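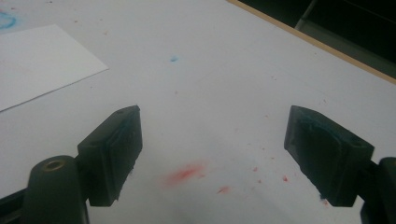 *Fig. 1. Two dark pads with light wear on their faces, white tabletop behind.*

## Session 4: Friction, and what it leaves behind

Notes by Skarphéðinn Holst, for the evening group in Room 2041

Welcome back, everyone. Last time we ran out of minutes just as the talk about shoe soles was getting good, so I'd like to pick up right there and then wander (slowly, as usual) toward wear.

### A quick look back

We said that friction is the force that resists one surface sliding over another, and we wrote down the old schoolroom rule:

**F = μN**

F is the friction force when something is sliding, N is the force pressing the surfaces together, and μ is a number that goes with the pair of surfaces. I want to stress *pair*, and I'll keep stressing it until June! A rubber heel doesn't have a μ all by itself. It has one with dry tile, a different one with wet tile, and a sad little one with ice.

Let's do one together. A crate presses on the floor with 300 newtons and μ for sliding is 0.4. Then F = 0.4 × 300 = 120 newtons, and that's how hard you have to push to keep the crate moving at a steady speed on level ground. Getting it started usually takes a bit more, as anyone who has moved a refrigerator will remember in the lower back.

### Kinds of wear

Surfaces that look smooth are hilly when you get close enough, and the hilltops do most of the touching. Over time they get knocked about.

- **Abrasive wear.** Something hard scratches something softer. Think of grit under a shoe on a wood floor.
- **Adhesive wear.** The hilltops stick together for a moment, then tear, and bits of one surface may end up on the other. An eraser on paper has a good deal of this in it.
- **Fatigue wear.** Small loads, over and over, until tiny cracks join up and flakes come away.

Most real objects show a mixture, so please don't worry if you can't sort everything into one box. I've been teaching this for years and I still go back and forth over my own front steps, which dip in the middle where people walk and are nearly flat at the sides.

### Before next time

1. Find an object at home with a worn patch and sketch it, marking where the patch is.
2. Write a sentence or two on which kind of wear you suspect, and what was rubbing on what.
3. Work the crate problem again with N = 654 newtons and the same μ.

Reading is the Mogensen chapter on lubricants. Skip the long table at the back unless you enjoy that sort of thing (I do, so come and find me at the break and we'll go through it).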